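Tips for driving a simulated arm through household jobs

Start with the drawers. They are forgiving, and in Willems the handle is a fixed bar, so you only have to line up once. Clear the recording buffer before each try.

Keep the fingers open until you are right on the handle. Closing early is the most common cause of a thrown-out demonstration. We dropped 534 of our first 2,000 at Osevside, mostly for that.

Move one axis at a time when you are close. Big diagonal sweeps look fine on screen but replay badly.

Check every view before you press record. If a wrist view shows mostly wall or floor, turn the wrist a little and look again.

Views from one setup, fingers open in the first, third and fourth: 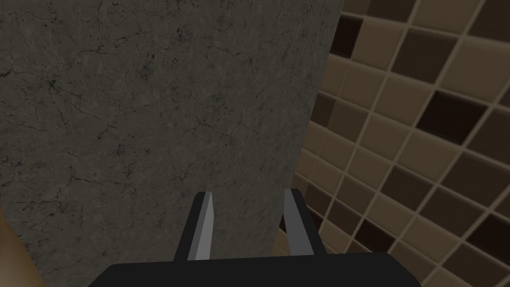
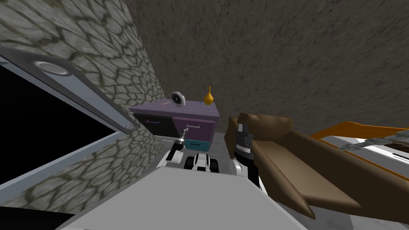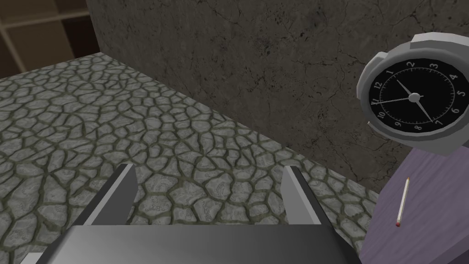
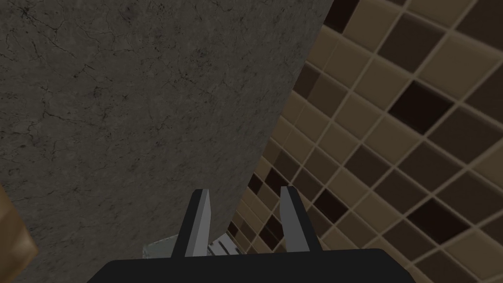 Set the hand controller sensitivity low for the last stretch and put it back up afterward. Clolar saves this per user, so write your number on the sheet by the desk.

Stop after roughly 400 tries and take a break. Tired hands make jerky paths.

Save failed tries in their own folder. The February update to Brereck can sort them by length, and the very short ones can go.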